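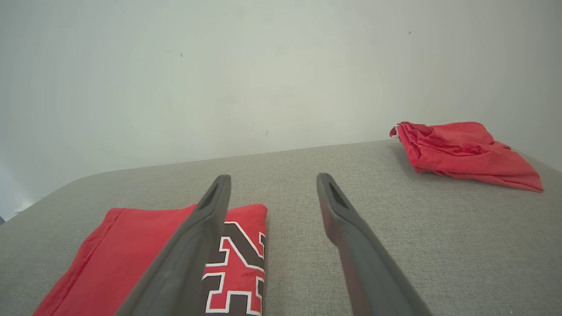
I have been promised a laundry robot for most of my adult life, and every year or so I go looking to see how close we are. Folding is always where I start, because it's the chore I'd hand over first (well, that and the bathtub). A red jersey with a big dark number on it, outlined in white, is a pretty fair test, I think. It's got a stitched hem, it's got print stuck to one part of the cloth and plain fabric everywhere else, and once it's folded you still have to know which edge is the fold and which is just the end of the shirt. Then there's the other red thing lying bunched up toward the back of the seat, the shiny thin one. I'd know what to do with it after one shake. A machine with two fingers has to find a corner first, and a crumpled heap keeps its corners to itself.

I spent a good part of this spring reading up on this stuff and pestering people at two outfits that work on it, Nistor and Hemura. Nistor is a tiny shop out in Silldale, and they let me sit in for an afternoon. I brought my own towels! Their arm got through a hand towel in a little over the time it takes me to make toast, and it did a nice job, corners and all. Then I gave it a fitted sheet, which was mean of me, and we all went and had lunch.

What they told me over sandwiches is that the folding part is further along than the picking-up part. Lay a T-shirt flat and smooth on a table and the arm does fine, 80 percent of the time by their own count. Dump the same T-shirt out of a basket and that number drops so far they asked me not to print it. Cloth never lands the same way twice, and pale fabric on a pale couch is hard for the cameras to sort out. Red on gray they like a lot better.

The shop floor is a different story. Over at the Florkside plant, where my cousin's old crew packs boxes, there's an arm that moves more than 2,000 cartons on a shift and barely needs a look. But cartons are stiff and they're all the same size and they come down the line facing the same way. Ask that arm to put away one kid's soccer uniform and it wouldn't know where to begin, and it's bolted to the floor anyway.

So can I have one at home yet? Not this year. The Hemura folks are talking about a trial in October with seven households, just towels and shirts, with somebody on call for when things go sideways. I put my name down. They said I was number 811 on the list, so I'm not clearing out a closet for it.

Meanwhile I'd love to hear which chore you'd give away first. Hit reply and tell me. My sister says dishes, and I say she has never met my sock drawer.

Recent items
Do robot vacuums get along with shag rugs?
The dishwasher is a robot and I'll fight you on it
Reader mail: window washers, good and bad
I let a machine mow my lawn for a month
Why the self-checkout still needs a person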